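To: Kadport Food Writers list
From: Yolandi Potgieter
Subject: Re: Holiday recipe round-up, submission dates

Dear members,

Thank you to everyone who replied to the October notice. Kári Brøndum raised several points on the list last week, and I am answering them here so that all contributors have the same information.

Kári Brøndum wrote:
> The notice asks for recipes to be tested twice before they
> are sent in. Does this apply to recipes already published on
> our own blogs? I have a cardamom braid that readers have been
> baking for years and I would prefer not to start over.
> Also, is the word limit for the introduction firm? Mine
> tend to run long, and the story of the braid is half of it.

Recipes that have already appeared on a member's blog do not need to be tested again, provided that the quantities have not been changed. If you have converted from cups to grams for the round-up, please bake the recipe once more using the new measurements. Last year we received 13 corrections after publication, and most of them concerned flour.

The limit for introductions remains in place. Longer stories may be posted on your own blog, and the editors will link to them from the round-up page.

The closing date for all entries is 10th November. Entries received after that date will be held for the spring collection — this includes entries sent without an ingredient list. We have space for 17 recipes, and six places are still open. Savory dishes are especially welcome, as the present selection is almost entirely cookies and cakes.

Members should also note that the Wulden recipe plug-in no longer prints the oven temperature on the card. Until this is repaired, please repeat the temperature in the first step of the method.

The remaining items from the October notice are listed again for new subscribers.

1. Send text in the body of the message. Attachments are removed by the list software.

2. Give oven temperatures in Fahrenheit first, with Celsius in parentheses.

3. Name the source of any adapted recipe. "From a friend" is acceptable if the friend has agreed to it.

4. Pictures may be included, one to each message, placed between items or at the end of the text.

Questions may be sent to the list or to me directly.

Yolandi Potgieter
List editor, Kadport Food Writers

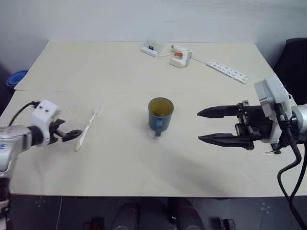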